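Ticket 644: Shared label printer drops jobs after lunch
Opened by: Kovalchuk front office
Handled by: Fedir Demchenko, Skeltico support
Product: Vondunon print server, label queue
Status: Closed

Problem as reported

Labels sent from the two front office PCs print normally in the morning. After lunch, jobs go into the queue, show "Sending" for a minute or so and then disappear. Nothing comes out of the printer and there is no error on the PC. Restarting the printer fixes it until the next day. The packing bench PC does not have the problem. It started in August, after the office moved to the new network switch.

Step 1. Check the printer itself

Asked the customer to print a test label from the printer's own menu while the fault was present. Test label came out fine. Ribbon and label roll were both replaced last month. Head temperature normal. Ruled out the printer hardware.

Step 2. Check the queue on the server

Opened the Vondunon console at 1:40 p.m. with the fault active. The queue listed 7 jobs, all from the front office. Each one timed out and was deleted. The delete comes from a setting called "Discard after failed send," which was turned on. Turned it off so that jobs stay in the queue and can be looked at. Customer was told they may see old labels print all at once after a restart.

Log lines from the server, repeated for each job:

13:41 label queue: open connection to printer
13:42 label queue: no reply, closing
13:42 label queue: job discarded

Step 3. Compare with the packing bench

The packing bench PC prints over USB through a small Arex adapter and does not use the server queue at all. That explains why it keeps working. Customer asked if the front office could be moved to USB too. The cable run is too long for that, so we stayed with the network connection.
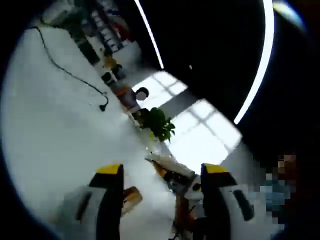
Step 4. Check the printer's address

Printed the network settings page in the morning and again with the fault active. In the morning the printer's address ended in 123. In the afternoon it ended in 7. The server queue was still pointing at the morning address, so every job was sent to a device that was no longer there.

The printer is set to get its address automatically. On the old switch there was a reservation that always gave it the same one. The reservation was not copied over when the new switch and router went in. The printer goes to sleep over lunch, gives up its address, and picks up a different one when it wakes.

This also accounts for the restart helping. On startup the printer asks for its old address back and usually gets it.

Step 5. Fix

Added a reservation on the router using the hardware address from the settings page. Restarted the printer. Confirmed that it came up on the reserved address and that the server queue matches. Sent three labels from each front office PC and all of them printed.

Left "Discard after failed send" turned off. If the printer is unreachable again, jobs will wait and the console will show a warning.

Customer reply, next afternoon

Printed after lunch with no trouble. One old label came out twice, we threw it away. Can you also check why the date on the label is in small type now? It used to be bigger.

Support reply

The date size is set in the label template. The template was saved again on the front office PC with the default font. I opened a separate ticket for that under the same account. Please send the old template if you still have a copy, it should be in the backup folder on the server.

Follow-up

Address unchanged after a week of checks. Server log shows 323 label jobs sent, none timed out. Closing this ticket. If the fault comes back, reply with a printout of the network settings page before restarting the printer.

F. Demchenko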